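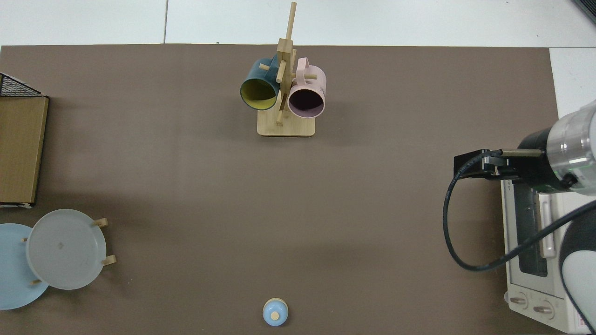 Thread: how people bring gifts in the Netherlands, Iceland and my own Switzerland

Noémie Fehr
April 2020

1/ I collect small customs about gifts when you visit a home. My readers sent me 200 letters on this, so I will share a few of them.

2/ In my village near Wilden, a guest brings bread and salt to a new house. The salt must be bought, never taken from your own kitchen. My grandmother was very strict with this.

3/ Brynhildur Norðdahl wrote to me from Iceland. In her family you take off your shoes first, and only then you give the gift. She once forgot, and her aunt still speaks of it.

4/ Knives are difficult. In many countries a knife "cuts" the friendship, so the person who receives it pays one small coin back. Lionel Crabtree keeps such a coin from his wedding in a drawer. 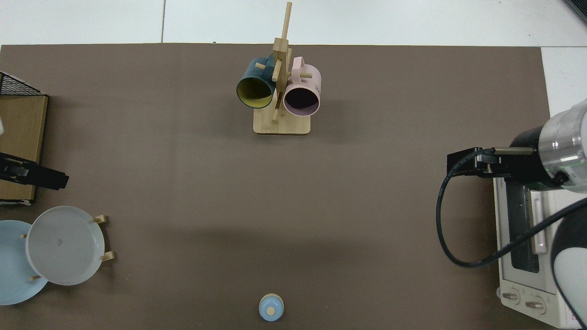

Two mugs on the mug tree.

5/ Junaid Zaidi says that in his parents' home a guest's plate never goes back empty. If the neighbor sends rice, you return the dish with sweets, or fruit if there is nothing else.

6/ I like this one very much. In our house we had one blue dish that traveled between 4 families for years - I do not know who bought it.

7/ Do you open the gift at once or wait until the guest leaves? My letters are divided. The Dutch readers open it immediately, and my mother would find this a little rude.

8/ Next I will write about funeral food. If your family has a custom for it, please send it to me in February or any other month, I read everything.

Search posts and people

Contact | © Noémie Fehr | Back to top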